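From: Omprakash Garg
To: Pomero Small Sewing list
Date: 31st August
Subject: Re: pencil pouches for the Brutlow school drive

Hi all,

Sorry for the slow reply, I had the machine in pieces all weekend (lint, so much lint). Quoting the question that came through so it's easy to follow:

> I've cut fabric for my first batch of zippered pencil pouches and
> I'm stuck before I've even sewn a seam. The pattern says "lightweight
> cotton or similar" and mine keeps coming out like a wet sock. Do you
> all interface? Line? Both? And which end does the zipper close at?
> Mine seem to be half and half. Also how full are we supposed to
> stuff them for the drive? The Ejigu flyer only says "filled."

OK, so! Wet sock is a very good description and I have made many of them. I don't think you need to worry too much, though. A pouch that slumps when it's empty is fine, and kids seem to like them squishy. Mine is a soft pink one and it crumples up the minute you grab it by the middle. It was on the table next to the dish rack when I went looking for it, and you can see the lighter pink along the lower edge. 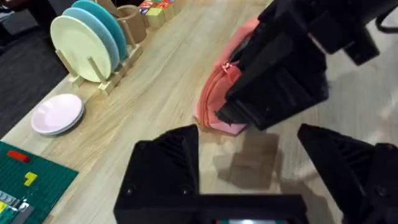 Interfacing, lining, or both

I line everything and interface almost nothing. Fusible on both sides gives you a pouch that stands up nicely and then fights you when you turn it right side out, and I've torn two corners that way. If you really want some body, put a strip along the zipper edge only and leave the rest alone. I know the Skudow pattern tells you to fuse the whole panel. I did it their way in June and went back to mine the same evening.

For lining, pick something a shade or two lighter than the outside. It's much easier to find an eraser in the bottom of a pale pouch than a dark one, and any little wobble in your stitching shows less than you'd think. Cut the lining a hair smaller than the outer panel too, or it bunches up inside and catches in the teeth (ask me how I know).

Now the zipper. I close mine at the right end when the pouch is lying with the top panel facing away from me, and I've stuck with that long enough that my hands do it without asking.

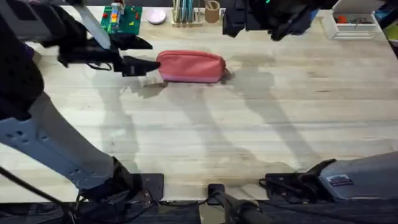 It truly doesn't matter which end you choose, but do choose one, and lay the zipper face down on the outer panel with the pull at that end every single time. If you're chain piecing, make a stack with all the pulls pointing the same way before you sit down. And open the zipper halfway before you sew the last side! I wrote that on a piece of tape and stuck it on my machine. The ones you've already sewn half and half are perfectly good pouches, by the way, please don't rip them out. No kid is going to line them up and compare.

Last thing, a fabric or cord tab on the pull is a nice extra for small fingers, but keep it short or it gets chewed. Mine are whatever scraps are in the jar.

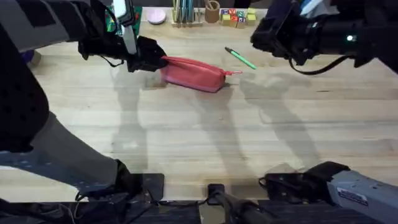 As for how full, I asked the same thing last year and was told to use my judgment, which was no help at all. We have 220 pouches promised so far and the drive wants 300, so I'd sooner see more pouches than fatter ones. My own rule is to lay the pouch flat, put a marker next to it the way the green one is sitting by the red pouch, and check the length before anything goes in. If your fattest marker only fits on a slant, the pouch is too short and you'll be fighting the zipper. After that I put in pencils, a sharpener, an eraser and a couple of markers, and stop while it still closes with one hand.

If anyone is short on zippers, I bought a big mixed bag and will never get through it. Just tell me the length you need, and whether you care about color, because I have an awful lot of brown.

Happy sewing,
Omprakash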